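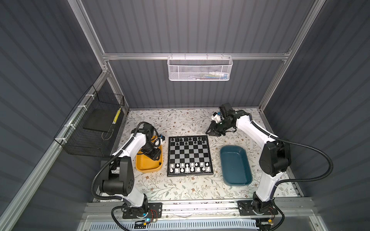
# About Rirnitard

Rirnitard is a small chess school in the town of Skumport. We teach children from six years old, teenagers and adults. Most of our pupils come once a week after school or after work, and a smaller group also plays for us in the county league.

## How the school started

The school was begun by Esi Kwofie, who had played chess since childhood but worked for many years as a bookkeeper. When she moved to Skumport she looked for a club where her son could learn, and the nearest one was an hour away by bus. She asked the library if she could use the reading room one evening per week. Four children came to the first meeting, with two boards between them.

The next winter the group had become too large for the reading room. We moved first to a room above the bakery in Holent Street, which was warm and smelled very nice, but had a steep staircase that was difficult for our older members. After three years there we found our present place on the ground floor of the former seed shop, at the harbour end of the same street. The long counter of the shop is still inside and we use it for tea.

Today we have 123 pupils. The youngest has just turned six and the oldest is eighty-four. She learned the rules with us at the age of seventy-nine, and she plays the French Defence against everything.

## How we teach

A lesson lasts 60 minutes. For the younger children we divide it in two halves. In the first half the teacher shows one idea, for example the fork or the back-rank mate, and the children solve small exercises in pairs. In the second half they play, and the teacher walks between the tables and asks them what they were thinking. We prefer to ask before we correct. Often the child finds the mistake alone while explaining the move.

Beginners do not start with all the pieces. In the first weeks they play with pawns only, and the winner is the one who first brings a pawn to the other side. After this we add the kings, then the rooks, then the bishops, and the knights come last. Some parents are surprised by this slow order and ask when the real game will begin. It normally begins in the sixth or seventh week, and by then the children know very well what a pawn is worth.

We use our own workbook, which is called *Lumbao*. The name comes from a word that Esi's son invented when he was small, for a move that looks silly and is good. The workbook has 96 pages and it was written by Delwyn Henare together with the pupils of the Thursday group of that time (they have now grown up, but their names are on the last page). Every pupil gets a copy at the first lesson and it is included in the fee.

Adults have a different programme. We go through complete games slowly, mostly older ones, and we talk about plans and endings. We do not ask adults to learn long opening lines by heart. If you wish to study openings, please tell your teacher and we can do it in a small group.

## Our teachers

**Esi Kwofie** leads the school and teaches the beginners. She also makes the timetable, so please write to her if you want to change your group.

**Delwyn Henare** teaches the league players and is responsible for endgames. He came to Skumport to work at the port office and joined us as a player first. He likes rook endings more than is usual.

**Heather Pearce** teaches the adult groups. Before, she was a teacher of history in a secondary school, and in her lessons you will also hear a good deal about the people who played the games.

**Cameron Goodwin** was our pupil from the age of nine and now teaches the middle groups, for children who know the rules but have not yet played in a tournament. He runs the holiday course in July.

**Jolene McAlister** is in the office. She answers the telephone, takes care of the fees and the tournament entries, and plays on board five of our second team.

## Tournaments and the league

We have two teams in the county league. The first team plays in the second division and the second team in the fourth. Home matches begin at 7.30 pm and visitors are welcome to watch, but we ask them to be quiet and to keep telephones switched off.

Inside the school there is a tournament at the end of every term. All pupils may enter. We make the groups by strength and not by age, so it can happen that a girl of eight sits opposite a retired dentist. Each player writes down the moves, also the little ones, as well as they can. The score sheets are given back afterwards with a short comment from one of the teachers.

No pupil is obliged to play tournaments. Some of our members have been here for years and have never entered one.

## The library

Behind the teaching room is our chess library, with about 500 books and many old magazines. A large part was given to us by the family of a former member. Some of the books are in German, Russian and Spanish, and it is possible to follow the games without knowing the language. Members may borrow two books at a time for one month. Please write your name in the blue notebook when you take a book, and again when you bring it back.

## Fees and help with fees

Fees are paid by term. A second child of the same family pays half. If the fee is difficult for you, speak with Jolene. We have a small fund for this purpose, filled by the tea counter and by the summer sale of second-hand sets, and the conversation stays between you and her. Teachers do not know which pupils are supported.

## Coming to see us

A first lesson is free and you do not need to bring anything. Boards, pieces and clocks are at the school. Parents of children under eight are asked to stay in the building for the first lesson, and after this it is as the child likes.

The entrance is from Holent Street, through the green door. There is no step and the toilet is suitable for wheelchairs. Bicycles can be left in the yard. Parking in the street is limited in the afternoon, so if you come by car, the car park by the harbour is better.

The office is open in term time from 2 pm to 6 pm. Outside these hours you may leave a message and Jolene will call you back.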